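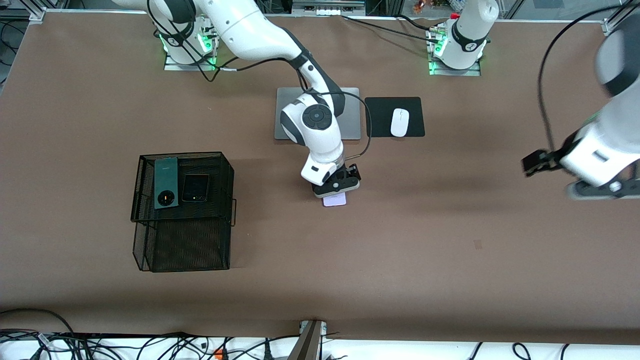
*Two robot arms over a brown tabletop, one with something small and pale in its grip.*

So I finally listened to the Nayeli Rosales episode. All of it! My sister has been texting me about it since May and I kept saying yes, yes, I'm getting to it, and then I'd look at the running time and put on music instead.

If you've somehow missed it, it's episode 1319 of The Ovgate Hour, which has not been an hour long since I was in college. This one runs a little over three. Pádraig Mulligan has been doing the show out of the same basement studio forever, with the same two couches and the same habit of asking a question, answering it himself, and then saying "but go on." I love him and he drives me up the wall.

I did it in chunks. The first chunk was dishes and the second was a long drive to drop off a dresser, and the last part I listened to lying on the floor with the lights off like a teenager. That's probably the right way to hear it.

Okay, so everybody clipped the same part, the bit where she talks about walking off the set of *Gusine* (the vampire thing, season two) and sitting in her car eating an entire rotisserie chicken with her hands while the producers called and called. And it's funny! She tells it really well, she does the voices. But if all you've seen is the clip you'd think the whole interview was her being a mess, and there were so many headlines saying exactly that. "Rosales melts down." She was laughing! Pádraig was laughing so hard he knocked over his drink, you can hear the glass go.

What the clips skip is everything right after. She gets quiet and talks for 13 minutes, pretty much without him interrupting (a miracle), about her old acting coach, Špela Stojanović, who taught her in a room over a tire shop and made her read grocery lists out loud until they sounded like something a person would say. She does one for him, from memory. Eggs, bread, the good mustard. I got choked up at a stoplight over mustard.

Then there's a truly strange stretch in the middle about deep sea creatures and whether octopuses get bored, and I have to be fair here, I skipped ahead a little. My sister says that's the best part. My sister also liked the Tamás Dudás episode, where he spent most of the first hour describing a sauna, so take that for what it's worth.

The part I keep chewing on comes late. Pádraig asks why she agreed to do the show at all, with the new movie months away and nothing to plug. And she says she was tired of being asked things for four minutes at a time. She said on a press tour you sit in a hotel room and people come in and out and you get so good at the four-minute version of yourself that you start doing it at dinner. I've never been on a press tour, obviously, I work in dental billing, but I knew what she meant. I have a four-minute version for weddings.

I go back and forth on these long shows. Some of them are just two famous people agreeing with each other until the sun goes down, and there's a kind of guest who figures out that if you talk long enough, no one will pull out the one bad thing you said an hour in. The Senad Vasić one was like that for me. He's a great comedian, I saw him live and cried laughing, but there were claims in there that needed a "wait, what?" and Pádraig just poured him another coffee. I turned that one off and never went back.

With her it worked, though. I think it's partly that she asks him things back. She got him to talk about his divorce, which he has dodged for years, and there's this long pause where you can hear the heater click on.

A couple of you asked where to start if you don't have a whole evening. Skip the intro (it's all mattress ads anyway) and start right when she complains about the couch. If you're not in by the chicken story, it's not for you, no hard feelings.

Next up I'm supposed to try Zillell, the one about canceled game shows that my coworker won't shut up about. The episodes are 20 minutes long. I could hear two on my way to work!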